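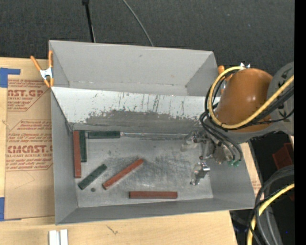

4. Preparação da caixa e dos blocos

Esta secção aplica-se às equipas do clube Cirnier que vão treinar ou prestar a prova Lamora (transferência de blocos entre compartimentos). Pressupõe que o braço já está fixo à mesa e que a secção 3, ligação do ar e da alimentação, foi concluída. A prova começa com todos os blocos no compartimento maior da caixa cinzenta, vermelho-acastanhados e verde-escuros misturados, e com o compartimento do outro lado do divisor vazio. A caixa é segura nas laterais com os grampos de mola de punhos laranja. Cada equipa prepara a sua própria caixa e assina a folha de posto antes de pedir a habilitação do braço.

4.1 Fixar a caixa

1. Confirme que o braço está em posição de repouso e que o comando Zasach indica PARADO.
2. Retire os blocos da caixa, se os houver, e pouse-os na bancada de apoio.
3. Coloque a caixa sobre o tampo com o compartimento maior virado para o lado do operador.
4. Encoste a caixa às marcas de referência do posto. Entre o rebordo lateral e a base do braço deve haver 400 mm, medidos com a régua metálica do armário.
5. Aplique um grampo de cada lado, sobre o rebordo. Os punhos ficam para cima e para fora.
6. Empurre a caixa com a mão, primeiro de lado e depois de frente. Se mexer, volte ao passo 4.

Nota: os grampos têm de ficar fora da trajetória do punho do robô. Se o programa da equipa passar por cima do rebordo lateral, suba o ponto de passagem 50 mm em relação ao valor do programa base.

CUIDADO: não ajuste os grampos com o braço habilitado. A paragem por software não substitui o botão de emergência.

4.2 Verificar o fundo e o divisor

O fundo metálico e o divisor inclinado riscam-se com o uso. Os riscos não impedem a prova, mas alteram os reflexos que a câmara recebe e podem gerar deteções falsas. Por isso, faça a calibração de imagem na caixa em que vai trabalhar e não copie o ficheiro de outro posto.

1. Passe um pano seco no fundo dos dois compartimentos.
2. Retire com a mão enluvada as lascas soltas que encontrar no divisor. Não raspe o revestimento.
3. Procure parafusos, anilhas ou restos de fita no fundo.
4. Com a caixa sem blocos, escolha Imagem > Fundo > Capturar no comando.
5. Verifique se o contador de objetos mostra zero. Se mostrar outro valor, reduza a sensibilidade um ponto e repita a captura.

Nota: as luzes da sala devem estar como na prova. Uma captura feita com os estores abertos deixa de servir ao fim da tarde.

4.3 Colocar os blocos

1. Junte os blocos do conjunto e compare-os com a lista colada na tampa da mala.
2. Rejeite blocos com cantos partidos ou com cola.
3. Deite os blocos no compartimento maior, a baixa altura, e deixe-os ficar como caírem. Podem tocar uns nos outros e podem ficar encostados às paredes.
4. Se um bloco ficar em cima de outro, desloque apenas o de cima até assentar no fundo.
5. Não alinhe os blocos. Na prova oficial a disposição é feita pelo árbitro.

Um bloco encostado ao divisor ou paralelo a uma parede é o caso mais difícil para a garra de dois dedos, pois um dos dedos tem pouco espaço para descer. Treine estes casos em separado antes de tentar uma série completa. O programa base tenta primeiro os blocos afastados das paredes; a ordem pode ser alterada no ficheiro ordem.txt.

4.4 Verificar a garra e os cabos

1. Com o ar fechado, abra e feche os dedos à mão. O movimento deve ser livre.
2. Inspecione a ponta dos dedos. Uma ponta torta é comunicada ao responsável do posto e não se endireita no local.
3. Siga o cabo amarelo e os cabos pretos ao longo do braço. As voltas devem ter folga suficiente para o punho rodar nos dois sentidos.
4. Puxe ligeiramente pelos tubos junto às uniões pneumáticas verdes. Se um tubo sair, corte a ponta a direito e volte a inseri-lo até ao batente.
5. Abra o ar e escute. Uma fuga audível tem de ser resolvida antes de avançar.

CUIDADO: com o ar aberto, os dedos podem fechar sem aviso. Mantenha as mãos fora do compartimento.

4.5 Primeira passagem em vazio

1. Afaste-se para trás da linha de segurança.
2. Peça a habilitação do braço. No clube, só o responsável do posto ou o professor Ubaldo Santoro podem rodar a chave.
3. Selecione o programa LAMORA_SECO e a velocidade mais baixa.
4. Acompanhe o ciclo completo com a mão junto ao botão de emergência. A garra desce sobre cada bloco, para acima dele e sobe sem fechar.
5. Se a garra ou os cabos tocarem no rebordo da caixa, pare e repita 4.1 e 4.4.
6. Se o ciclo terminar sem contacto, registe o resultado na folha de posto e passe à secção 5.

O ciclo em seco tem um limite de 7 minutos. Passado esse tempo o comando regressa a PARADO e é preciso pedir nova habilitação.

4.6 Problemas frequentes

O comando mostra "E-700". A caixa está fora da zona de trabalho definida. Meça outra vez a distância do passo 4 de 4.1. Se estiver certa, verifique se foi carregada a zona de outro posto.

Os blocos verde-escuros não são detetados. O contraste com o fundo é baixo. Aumente a exposição um ponto de cada vez e faça nova captura de fundo após cada alteração.

Dois blocos encostados são lidos como um só. Ative a opção Separar por cor. Quando os blocos são da mesma cor, a opção não ajuda; use a empurrada lateral descrita em 5.3.

A garra fecha ao lado do bloco. Repita a calibração da ferramenta (3.6). Acontece muitas vezes depois de se trocar os dedos.

A caixa desloca-se durante o ciclo. Verifique se as molas dos grampos têm força. Os grampos de substituição estão na gaveta Ferraro, com os consumíveis.

4.7 Material no tampo

As placas de acrílico destinadas às proteções podem ficar pousadas ao lado da caixa enquanto se faz a preparação, desde que conservem o papel protetor e estejam deitadas. Retire-as antes da passagem em vazio se a trajetória da equipa sair do perímetro da caixa. Não pouse ferramentas soltas em cima do papel. O corte e a furação do acrílico são feitos na oficina, segundo a secção 8.

Última atualização: agosto

Este sítio utiliza cookies para melhorar a sua experiência de navegação. Ao continuar, aceita a sua utilização. Aceitar | Saber mais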